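3.2 Picking a floor covering

I went back and forth on the carpet for longer than I'd like to admit. Larasati Yeoh wanted the plain grey stuff we'd used in the Brumska flat, and I can see why (it's cheap, and crumbs show up on it beautifully). But the people in our tidying survey mostly live with beige, and I wanted a floor they'd recognise as their own. So beige it was — low pile, fine loops, a bit of colour variation through it. We used it in all 4 rooms and gave each room the same vacuum in the morning before anyone started.

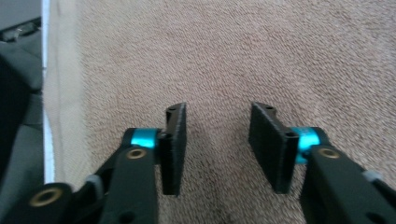
Figure 2. The low-pile beige carpet, with its mottled tan, light brown and pinkish-beige colouring.

The mottling matters more than you'd think! Our small items (buttons, dried peas, paper scraps) came in 1,000 pieces, and 800 of those were in tan or light brown shades. On a patterned floor like Figure 2 they're a real pain to spot, and I lost plenty of peas myself while setting up in March. Shadows don't help either, as a darker patch of carpet can look a lot like a scrap of brown paper. We scored missed items by colour as well as by size, using the Gradside sheet, and kept the lighting the same in every room. The colour results are in Section 4.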